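Why do clothes crease (and how does folding help)?

Have you ever pulled your favourite top out of a drawer and found it looking like a screwed-up crisp packet? Mine used to look like that every single morning!

I wanted to know why, so I asked my friend Priya Park, who knows loads about cloth. She told me that cotton is made of tiny, tiny threads, and each thread is made of even tinier fibres, all twisted together. When you squash them up in a heap, the fibres get bent and they stay bent. There's your crease!

A fold is a sort of crease too, but a nice straight one that you've chosen yourself. Find a big flat table, spread your top out and smooth it with your hands (I go from the middle to the edges). Then fold it over, one bit at a time.

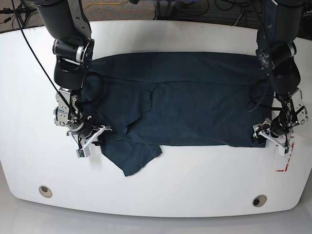 A dark top partly folded on a white table. Can you spot the long straight crease near the top?

Watch out for floppy bits like sleeves. They love to slide out when you're not looking, so tuck them in before the next fold and give everything another pat.

My first go took me over 2 minutes and came out more like a pancake than a rectangle. Keep trying, though! Start with a tea towel if you like, as it hasn't got any sleeves to wriggle away, and then have a go at your pyjamas.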